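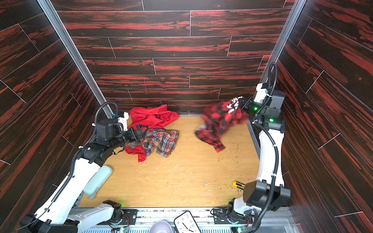
Right arm has the buffalo check up, left arm is still in the pile.

Quick one, writing this between runs so forgive the state of it.

2019-06-14 and the two-arm policy is finally doing something I'd show people. Background for anyone who missed the April post: I've been trying to get Flilleo (our little training setup, named by Kenna Cowie, don't ask) to pull clothes out of a heap and put them down seperately. Shirts mostly. Single arm was hopeless. It would grab a sleeve, lift, and half the heap came too.

So the idea, nicked more or less from a talk at Hundport - let one arm hold the heap down while the other one lifts. Sounds obvious. Took weeks. The trouble is both arms learn from the same demos and both want to be the lifter. They'd go for the same collar and sulk.

What changed: we stopped giving each arm its own goal. One network, both arms, one shared action chunk, and a flag in the demo data saying who's holding and who's moving. That's it. No clever reward, no cloth model. Kenna did most of the labelling, 1,000 demos, I owe her lunch for the rest of the year. 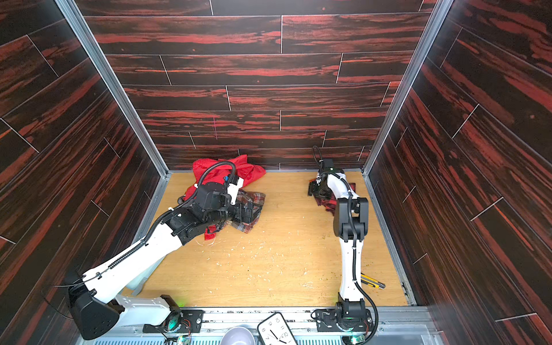 Both grippers down, one on each check shirt.

Result so far. Before the flag, the arms mostly fought. After it, they mostly don't. I'll put proper numbers up when I've done the held-out garments, I don't trust what I've got from the easy ones. But watching it you can tell. The holding arm stays put. It used to drift off the second the other one moved, like it had lost interest.

Things that still go wrong:

Red on red. Anything with red in it next to the plain red one confuses the grasp picker, and our wall panels are dark with red running through them so that can't be helping. Rankin keeps saying swap the panels. Rankin is probably right.

Grabbing two layers at once. Wrist view helps a bit here but only when the gripper isn't already buried in cloth, so just when you need it you've got a screen full of flannel.

Letting go. Nobody writes papers about letting go. Ours opens too early and the shirt lands in a lump, when I wanted it at least half flat for the folding stage. 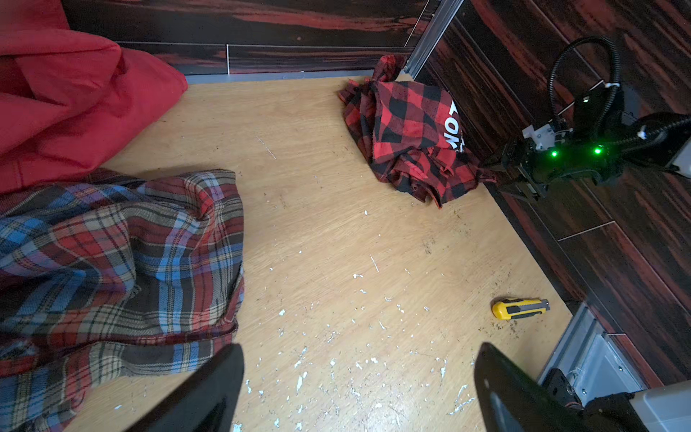
Next job is the wrist cameras. At the moment they go in at the same resolution as the fixed one and I suspect that's a waste, training is slow enough. Going to try cropping tight round the fingers and see if the two-layer thing improves. If it doesnt I'll put it back and pretend I never mentioned it.

Also want to try swapping roles halfway through a run, holder becomes lifter. The demos have two of those in total, both by accident, so no wonder it never does it.

Himent people asked if they can have the data. Yes, once I've fixed the filenames. Give me a week or 2.

Right, run's finished, off to look.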